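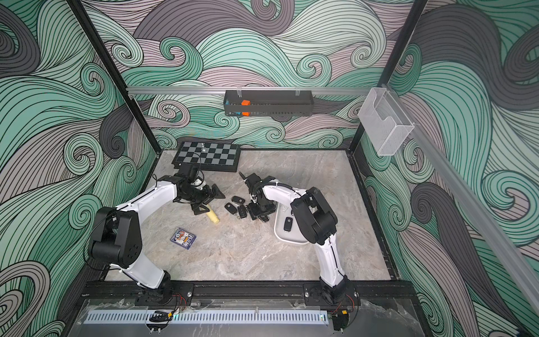

Two-arm cell with car keys, tray and chessboard.

Home | About | Open Days | Vacancies | Contact

Call for Participants: Open Day on Two-Arm Handling

Lernero invites applications from members of the public who wish to take part in its November open day. Participants will attend a demonstration of two-arm handling, complete a short practical session at the cell, and give written comments on what they have seen. No technical background is required.

The work to be shown is the handling of small, everyday objects. Car keys have been chosen as the main material. They are irregular in outline, their rings catch on one another, and a fob lying on its side must be approached differently from one lying flat. The shallow white tray is the target area for the sorting exercise. Staff will explain each exercise before it begins and will take questions between runs.

The open day will admit up to 200 visitors in total. Places in the practical session are limited and will be assigned by written application only. Visitors who wish to watch the demonstration, and do not wish to take part in the practical session, should register at the front desk on arrival.
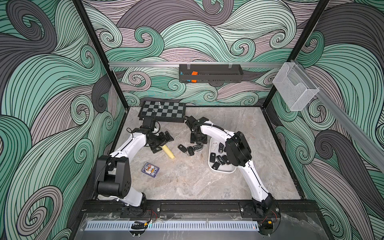
Who May Apply

Applicants must be 18 years of age or older and able to stand for the length of a session. We especially welcome people who sort, pack or inspect goods by hand in their daily work – their comments on grip and placement were of great use in planning this program. Employees of Lernero and Deven, and members of their households, may attend the demonstration but may not apply as participants.

What Participants Will Do

Each participant will watch one full run of the sorting exercise and will then set out the keys for a second run in an arrangement of his or her own choosing. The arms must be stopped by a member of staff before anyone reaches into the cell. Loose sleeves, scarves and hand jewelry must be removed or secured. A written questionnaire follows in Room 157 and should be returned before leaving the building.

Participation is unpaid. Lunch will be provided, and parking charges will be refunded on presentation of a receipt.

How to Apply

Send a letter of no more than one page, stating your occupation and any earlier experience with automated equipment, to Demetrio Echevarría, Open Day Office, Lernero. Please quote reference 839 and state whether you need step-free access. Applicants will be told the outcome in writing.

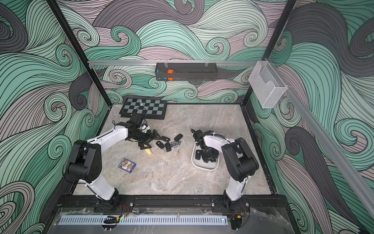

Baltasar Prieto

Questions about the exercises themselves may be addressed to me through the Open Day Office. School groups should write separately, as they are received on a different schedule.

Posted 10 July 2022

Related Items
Technician, Cell Assembly (Rivas)
Evening Lecture: Kazuhiro Hoshino on Gripper Design
Visitor Rules for the Korkine Building
Call for Participants: Packing Study, Part 2

This site uses cookies to remember your settings. By continuing to browse, you agree to their use. Accept | Manage Settings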